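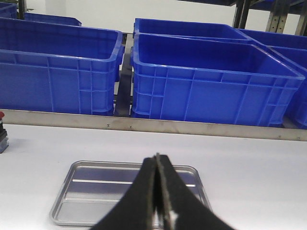
Ribbed metal tray on a white sorting bench, Stullell parts recovery shop, Fletmont.

Stullell revises bench layout for control-gear sorting at Fletmont

Fletmont, 7/7/23 — Stullell has issued a revised layout for the benches on which used and surplus control components are sorted at its Fletmont shop. The layout applies to push buttons, mounting hardware, bare prototype boards and similar small items received from panel builders and maintenance departments. It replaces a working practice that had grown up bench by bench and was never written down.

Under the new layout each bench is treated as three zones. The front zone is for identification. The middle zone is for the item being checked, with its loose hardware placed next to it. The rear zone, along the metal edge strip, is for complete items ready to leave the bench. Bulk storage stays behind the bench in open plastic crates, so the top itself carries only the items in hand.

Benches have a plain white top. Stullell assessed a grey top and a green cutting-mat surface during the trial period and rejected both. Small dark screws were hard to find on the grey, and green circuit boards were hard to find on the mat. The white top shows dust and marks sooner and is wiped down at the end of each shift.
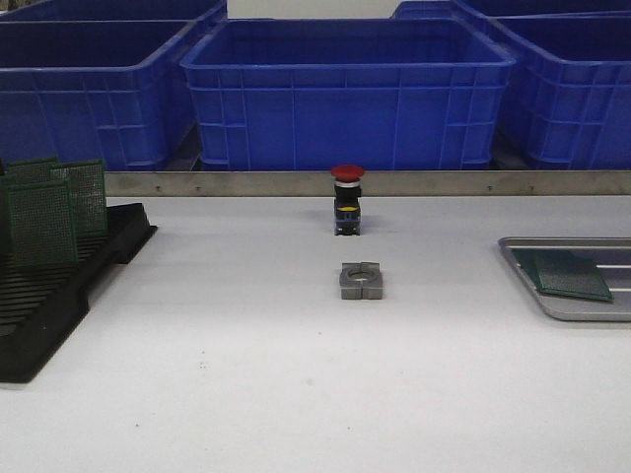 Crates are blue, ribbed and of one pattern throughout the shop. They are kept in two rows behind the bench, with the front row reserved for the current batch. A crate may be left empty between batches but is not taken away, which keeps the spacing of the row constant. Labels are fixed to the shelf position and carry the batch reference, the date of receipt and the customer code.

Emergency stop push buttons have been given their own procedure. They arrive in larger numbers than any other single item and are often separated from their mounting parts. Each button is stood upright on its base for inspection of the cap, collar, body and contact block. Terminals are checked for damage and for remains of old conductors. Buttons with a cracked cap or a loose contact block are rejected and do not return to stock in any form.

Mounting parts are kept with the button until the check is complete. In the earlier practice they went straight into a common box — in a sample of 31 buttons examined before the change, 13 had been stored without their fixing hardware. The revised procedure requires the two to be booked in under a single reference.

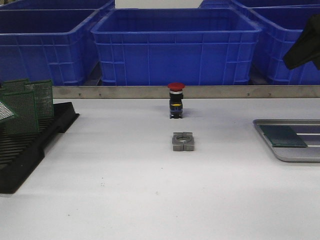
Incomplete sets are held for 20 working days. If no matching part has been found by then, the set is broken up and its sound parts are entered as spares.

Circuit boards are handled by the edges and moved singly. Perforated prototype boards are sorted by outline and by condition of the solder pads. Unused boards are bagged in packs of six. Boards showing lifted pads or heavy tarnish go for material recovery.

Shallow metal trays are used for parts that would otherwise roll. The raised ribs across the tray floor divide it into long bands, and one type of part is assigned to each band. Trays are emptied before a new batch is opened.

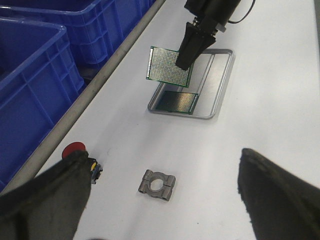

The layout was drawn up with Bielecka, which supplies sorting and storage fittings to the shop, and was tested on two benches before being extended to the remainder. No change has been made to bench height or lighting. A separate review of lighting is under way and will be reported in due course.

The Skeston shop will adopt the same layout in August. Skeston handles a higher share of cable glands and terminal rails, and its crates will be arranged by length of part as well as by batch. Customers sending mixed consignments to either shop should continue to use the existing packing note. Push buttons and their fixing hardware should be sent in the same bag where possible.

Copies of the bench layout and the push button procedure are available on request from the Stullell office at Fletmont.

Ends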